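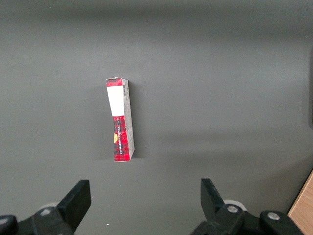
Posts > Noltari Robotics Practice > Tabletop handling

1/ Noltari has updated its rules for tabletop handling. They apply at all sites from November 14, 2019.

2/ Tall items. A box standing on its short end is approached with the fingers fully open. Closing speed is limited to 60 mm per second.

3/ Shared tables. Where two arms serve one table, only one may enter the tray area at a time. The other holds its position. 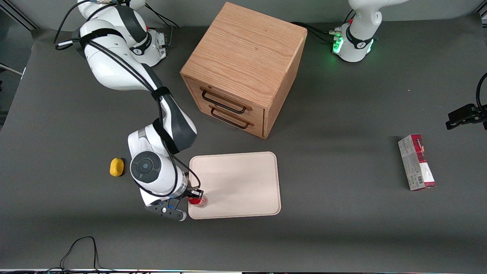 4/ The operator confirms the hold before the second arm is released. Drawers remain closed during any transfer.

5/ Liquids. Any drops on the work surface require a stop. The surface is wiped and the stop is entered in the log under code 413.
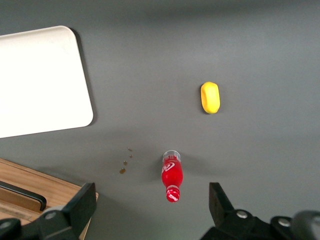
6/ Work resumes only after the operator has signed the entry. Bottles lying on their side are checked at the cap before the next grasp.

7/ Questions on these rules may be sent to Agata Longo, Ovville office. Please quote notice 471.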